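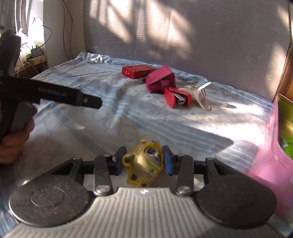
Small Figures: Questions We Get at the Hesley Swap Shelf

What counts as a small figure?
If it has a face and fits in a closed fist, we'll take it. A chubby gold panda qualifies. A garden gnome does not, and please stop bringing them.

Is the gold real?
No. If you own one that is, you want a bank and a different FAQ page.

How do I clean a shiny one?
Soft dry cloth first. If that fails, use a damp one with a drop of dish soap, then dry it right away. Skip the toothpaste trick. Thư Quan tried it on a silver rabbit and it is now a gray rabbit.

Mine has printing on its belly. Can I scrub that?
Only if you're tired of the printing.

Where should I sort them?
Lay a patterned cloth over the table. Little things roll less on fabric, and the ones that do roll make no noise, so keep them away from the edge.

How many can I bring?
Nine per visit. The limit used to be 13, until we met the man from Kulham with a suitcase.

How does swapping work?
One for one. If you think yours is worth two of somebody else's, take it up with Quyên Phùng, who has heard it before and will say no in a friendly voice.

Do you take figures with missing parts?
A chipped ear is fine. Loose feet go in the Zalel tin by the door, where they may someday be reunited with their owners.

Can I get mine back if I change my mind?
You have until the end of July. After that you'll have to swap for it like everyone else.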